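How a Message Gets Around a Building

Print this page | E-mail this page

When you open a web page at school, the page has to travel from a computer somewhere else to the one in front of you. The last part of that journey happens inside the building. It uses a set of cables, boxes and radio signals called a local area network, or LAN for short. "Local" means nearby. A LAN usually covers one house, one school or one office.

What a network does

A network lets computers pass information to each other. The information may be a letter, a picture, a song or a request such as "please print this". To the network these are all the same kind of thing. Every one of them is turned into a long row of ones and zeros. Each one or zero is called a bit.

Bits travel along a copper cable as small changes in electricity. In a glass cable, called optical fibre, they travel as flashes of light. Between a tablet and a wireless access point they travel as radio waves. The same message may use all three on one journey.

Packets

A long message is not sent in one piece. The sending computer cuts it into short pieces called packets. Each packet carries part of the message, and it also carries a label. The label says where the packet came from, where it is going and which part of the message is inside.

Suppose Padmavathi Nadar, a pupil at Firkport School, sends a drawing to the printer in the library. Her computer cuts the drawing into 742 packets. Packet 6 might arrive before packet 2. This does no harm, because the printer's own small computer reads the labels and puts the packets back in order before it prints anything.

If a packet goes missing, the receiving computer asks for it again. The sender keeps a copy of each packet until it hears that the packet has arrived. 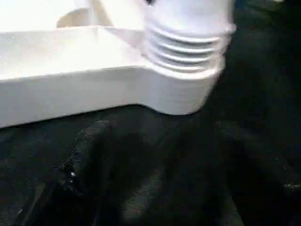 Vol. 6, No. 2

Addresses

Every computer on a network needs an address, in the same way that every house in a street needs a number. A network address is written as a group of numbers, or as numbers and letters together. People are not good at remembering these, so most computers are given a name as well. The printer at Firkport is named Bostalen. When Padmavathi chooses "Bostalen" from the list on her screen, her computer looks up the address that belongs to the name and writes that address on every packet.

Two computers on the same LAN must not have the same address at the same time. If they did, some packets would go to the wrong one.

The switch

The cables in a school usually run back to a metal or plastic box called a switch. A switch has a row of sockets, known as ports. One cable goes into each port.

When a packet comes in, the switch reads the label and looks at a list it keeps in its memory. The list shows which computer can be reached through which port. The switch then sends the packet out through the correct port and leaves the others alone. All this takes far less time than a blink.

A switch makes its own list. When it is first turned on, the list is blank. Each time a computer sends something, the switch notes the sender's address and the port it came in by. If a packet arrives for an address that is not yet on the list, the switch sends it out through every port except the one it came in by.

The router

A switch joins computers in the same network. A router joins one network to another. If Padmavathi writes to her friend Thư Âu, who goes to a different school, the message has to leave Firkport. The switch passes it to the router, and the router passes it on towards the other school. It may go through many more routers on the way. Each one reads the label and chooses the next step.

At home, the switch, the router and the wireless access point are often built into one box.

Words to know

Bit - a single one or zero.
Packet - a short piece of a message with a label on it.
Port - a socket where a network cable plugs in.
Switch - a box that passes packets between computers in one network.
Router - a box that passes packets from one network to another.

Something to try

Ask an adult to show you where the network cables go in your school or home. Do not unplug any of them. Follow one cable with your eyes from the computer to the wall - it may disappear there, and come out again in a cupboard in another room. Draw a map with a square for each computer and a circle for each switch.

Print this page | E-mail this page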